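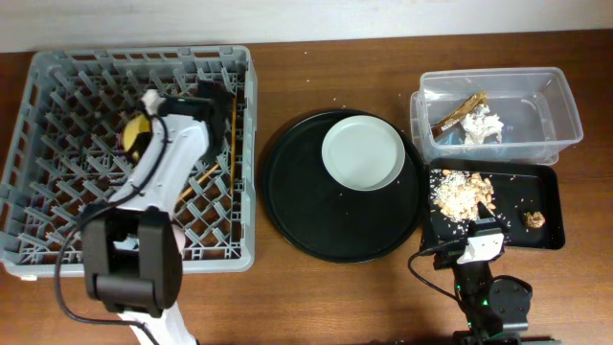

Pomen wants the second arm cut from the request, or at least pushed to January. Their point: one arm can load a rack, so why pay for two. Fair question, I don't have a one-line answer yet. Putting down what I've got before the budget form is due.

July 2022, bench notes, table clearing / equipment plan

Quotes so far. Lurkard 2,291 for the gripper package, fingers and wrist mount included, cable NOT included. Kilthorpe 1,628 for the same thing minus the wrist mount. So we'd have to make the mount or buy it elsewhere. Asked both for lead times, only Lurkard wrote back.

Case for 2 arms, in my words, fix later:
- dish rack on the left, scraps tray on the right. One arm doing both crosses the whole table every time
- the crossing is where the cable loops get in trouble. Need clips whatever we buy, put them on the list
- chopsticks. Thin, roll, end up lying any which way across the rack. Would like one hand to steady and one to pick. Have not tried it enough to promise anything

Case against: double the spares. Double the calibration mornings. And the bench supply is near its limit allready, so a new supply goes on the same form or we look silly in the fall.

Consumables line. Put down 100 for dishes, bowls, trays, more tubs. Rice and peanuts come out of the same line, they get everywhere, so a hand vac too. Someone keeps crossing out the hand vac. Please stop.

Rack: keep the gray plastic one, do not buy the metal version. Changing the rack means redoing all the approach angles and I am not doing that in the same quarter as new grippers.
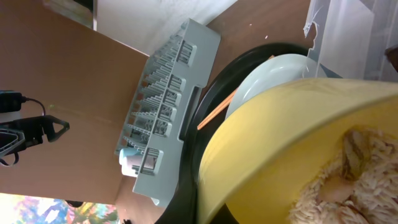
Rana asks whether the wrist cameras could wait too, and if the head view wouldn't do for a first round. Says the camera line is the easiest one to defend later on its own. Maybe. But from up top, the arm gets over the rack and covers the very slots we're aiming for. Wrist view gets the tines and the rim of a bowl close up. I'd sooner drop the spare fingers than the cameras. Wrote that back, no answer yet.

What would change if the cameras slip: mounts get ordered blind, then probably ordered twice. Same story as the last round of brackets.

To do before the form goes in
- chase Kilthorpe, lead time + does the price cover fingers in black or is that extra
- ask Lurkard for a price on the cable, in writing this time
- measure reach from the right hand base to the far side of the round tray, I have been guessing
- split the form in two: page one arms and supply, page two camreas and consumables, so Pomen can push one page without killing the other
- find last year's form, the blank one on the share has the wrong cost code

Leaning Lurkard. The mount is worth the difference if I count my own hours, which the form has no box for.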